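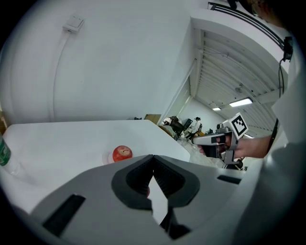 Surface conduit in a white room - leave it or bury it?

tallowby
Posts: 684
We moved into the unit at the end of March and everything is white. White walls, white table, white slatted ceiling in the back room with one of those long fluorescent panels. I like it. It feels like working inside a refrigerator, in a good way. What I don't like is the conduit. Switch plate up high on the wall, conduit straight down from it toward the table, and my eye goes to it every single time I sit down.

The landlord (Gridmont, if anyone else has the pleasure) says I can do what I want as long as it's put back when the lease ends. Options as I see them:
- chase it into the wall and patch
- box it in
- live with it and grow as a person

Leaning toward the first. Talk me out of it or into it.

pinchbeck_9
Posts: 3358
Out of it. You don't own the wall. You'd be paying to cut a trench in somebody else's property and then paying again to put an ugly pipe back on it when you leave. Read your own post again, slowly, the part about the lease.

Also it's white conduit on a white wall. There are people on this board with orange ones.

marrowfat
Posts: 200
I have an orange one.

dovetail_dan_not_dan
Posts: 1737
Going to disagree with pinchbeck, as is tradition. I had mine chased in at the old Clundetti building and never regretted it. Half a day of dust, one day of patching, done. You stop seeing the wall at all, and that's what you want from a wall.

What is it made of, though? If it's plasterboard, you aren't chasing anything, you're fishing cable down the cavity, and that's a much smaller job. If it's block, bring sandwiches.

tallowby
Posts: 684
I knocked on it and it sounded like a wall. I'll find out.

pinchbeck_9
Posts: 3358
"Half a day of dust" he says, to somebody with a computer in the next room and food on the table. I count one apple.

And you did regret it, dovetail. You posted eleven paragraphs about the patch showing through the paint. I can find the thread.

dovetail_dan_not_dan
Posts: 1737
The patch showed in the late afternoon, at one angle, if you already knew where it was. I was going through a perfectionist period.

quillwort
New member
Can I ask the boring question, which is whether the conduit is the problem or the bareness is? A big plain wall with one line on it is basically a drawing of a line. Put a shelf up, or a pinboard, or a decent-sized map, and the line turns into background. I hung a chart of the Ruawai mudflats beside mine. I have never been to Ruawai. People ask me about it and I've had to learn things.

marrowfat
Posts: 200
Seconding the map. Nobody has mentioned my orange conduit since I hung a bicycle next to it. They mention the bicycle.

tallowby
Posts: 684
I'm a little afraid of the shelf idea. Flat surfaces fill up in this place. The table is supposed to be kept clear and it already has an apple and a bottle on it. In the back there's a cardboard box that has been "about to be dealt with" since we moved in, and the office chair has had something white draped over the top of it for so long that I think of it as upholstery. A shelf would be full by lunch.

quillwort
New member
Then a pinboard. Very hard to rest an apple on one.

pinchbeck_9
Posts: 3358
I'd do something about the box before I did anything about the wall. You have a nice wide doorway there, and the first thing on the other side of it is cardboard. That would bother me a lot more than four feet of pipe, or however long it is.

dovetail_dan_not_dan
Posts: 1737
For once, yes. Boxes breed. Deal with the box.

But on the conduit, a middle way: get a Trustent cover strip, the flat kind with the sloped sides, stick it over the run, caulk the edges and paint the whole thing with whatever is on the wall. It'll read as trim. Comes off with a heat gun when Gridmont wants its wall back. Check the adhesive on a scrap first, mine took a strip of paint the length of my arm.

pinchbeck_9
Posts: 3358
So it doesn't come off with a heat gun.

dovetail_dan_not_dan
Posts: 1737
It comes off. The paint comes with it. You were going to repaint anyway.

tallowby
Posts: 684
Was I?

marrowfat
Posts: 200
If you do paint, take a chip of the old stuff to the store and have it matched. I bought "white" for a touch-up once and now have a wall with a pale blue rectangle on it. It's behind the bicycle.

tallowby
Posts: 684
OK, update. It's block. I borrowed a drill and got a very short way into a spot behind the door before losing interest, so chasing is off the list and pinchbeck can have that one. Ordered the cover strip and a pinboard. The strip goes on first and if I still see the line, the pinboard goes up next to it.

I opened the box, too. It has two smaller boxes in it.

pinchbeck_9
Posts: 3358
Empty?

tallowby
Posts: 684
One of them. The other one is conduit clips.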